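Sorting loose bricks: by color or by size?
Building Toys board, 3 replies

Drilley
I bought a mixed lot of 3,248 bricks in January and I'm still sorting. I put a black cloth on the table first so the small ones show up. How do you lay out pieces before a build?

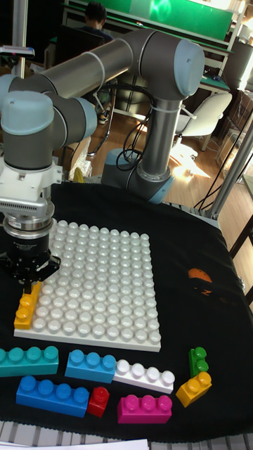
Yellow on the white plate, the rest in front.

Merkard
By size. Color looks nice in the bins but it's slow to build from. When everything in a bin is red you end up digging for the one shape you need.

Kundorer
Disagree. I sort by color and find a piece in seconds. It took me some 45 minutes to redo one drawer, and I haven't touched it since.

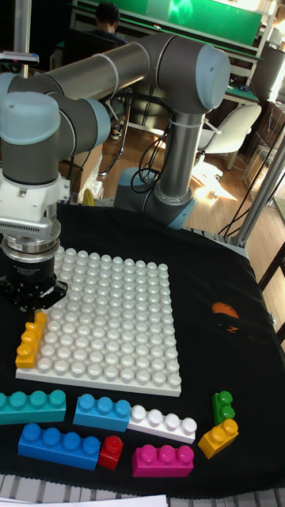 Size matters more to me once building starts. I keep the long ones together and the short ones in a cup. With a layout like Drilley's, the teal, light blue and white ones can stay out in front of the plate, and you can tell the lengths apart by the studs. For a big lot I'd still do size first, color second.

Drilley
I tried size first last night. The trouble is I only have 4 bins, so the one-stud pieces went in with the two-stud ones. 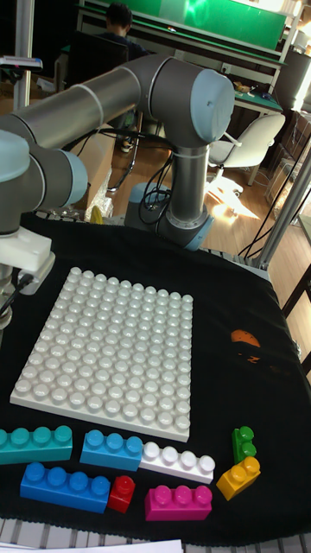

I may get a divided tray for those and leave the long ones in the bins. Does anyone use the kind with a lid?

Merkard
Yes. Get one with a latch.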